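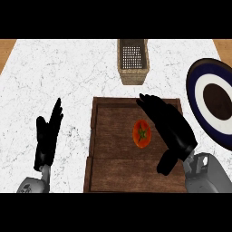 Frei has issued a second edition of The Motutura Line, the account of a 990-kilometer solo walk first published in March of last year. The narrative text is unchanged except for corrections. The new material consists of four appendices, covering route data, water, resupply and food weight, and it replaces the single-page gear list that closed the first edition. The food appendix is the longest. It sorts provisions by energy per unit of weight and gives a separate table to fresh produce, which the author carried only on the first day out of each resupply point. A tomato like the red one on the dark wooden tray, with the green calyx still on it, falls in the lowest class for energy and in the highest for damage in the pack.

The edition was released on 26 August 2018 in paperback and as a fixed-layout electronic file. The first edition was a hardcover and is out of print. Frei does not plan to reprint it, and copies still held by shops may be sold but not returned against the new stock.

The walk described in the book took 39 days, counted from the coast at Motutura to the railroad station at Grollen. The count includes rest days and a delay at the Ekotberg crossing, where the ferry was out of service. In the first edition, the chapter headings numbered only the days on which the author walked, while the maps numbered every calendar day. A reader following both could not match a campsite in the text to its point on the map after the first rest day. The second edition uses calendar days throughout. Rest days now have their own short entries, taken from the author's log and printed in smaller type.

Distances have also been reworked. The original figures were read from a handheld receiver and summed each evening, which counted small movements around camp as forward progress. For the new edition the track was cleaned, points recorded while stationary were removed, and the remaining line was measured again against the published survey sheets. The total of 990 kilometers is the corrected figure. It appears on the cover, in the opening chapter and in the first appendix, and the earlier total has been dropped from all three.

The maps were redrawn at a single scale. In the first edition each map was fitted to the page, so that a short section over the pass at Ekotberg took the same space as a much longer section across the plain. The new maps run in sequence with a small overlap at each margin. Contours are shown at intervals of 500 meters only, and the introduction states that the maps illustrate the text and are unsuitable for navigation. Seasonal streams are drawn with a broken line. Huts are marked by a filled square if they were open at the time of the walk and by an outlined square if they were locked.

The water appendix lists each source used, with its distance from the start, the date of use and the method of treatment. Sources that were dry are included and marked as such. No attempt is made to say whether a source is reliable from year to year. The resupply appendix gives the opening hours of shops as found on the day, and Frei notes that these have not been checked again.

The file version carries the same page numbers as the paperback. Tables are set as text and can be searched. Maps are embedded as line drawings, so they can be enlarged without loss of detail, though older reading devices may take longer to open the pages on which they appear. The cleaned track is supplied separately as a plain list of coordinates. Buyers of either format can request it by using the code printed on the last page.

A number of passages have been corrected in the main text. The description of the descent from Ekotberg now places the river on the correct side of the path. Two plant names have been changed. The account of the final approach to Grollen, which readers of the first edition reported as hard to follow, has been divided into shorter paragraphs, and a junction left out of the original has been added. A list of the corrections is printed after the appendices, with page references to both editions.

The account remains in the present tense and in the first person. Apart from the rest-day entries, there is no new narrative, and the book still ends on the station platform. The author's foreword, which dealt mainly with preparation and training, has been cut to a single page. Its remarks on footwear were moved to the notes.

The paperback is bound in sewn sections with a flexible cover. Paper weight has been reduced from that of the first edition, and the book is lighter as a result, although it has more pages. The cover is matte and uncoated. Color is used only for the maps and for one section of photographs, now placed between the ninth and tenth chapters so that it no longer interrupts the crossing of the plain.

The first printing of the paperback is 500 copies. Orders are being filled in the order received, with shops and individual buyers in the same queue. The electronic version is available from the publisher's own site and is sold without copy protection. Owners of the first edition can download the appendices and the list of corrections at no charge as a separate document. The redrawn maps are not part of that download.

Frei has said that further corrections will be posted on the book's page and added to the file version as they are confirmed. Reports should give the edition, the page number and, for distances, the survey sheet used for comparison.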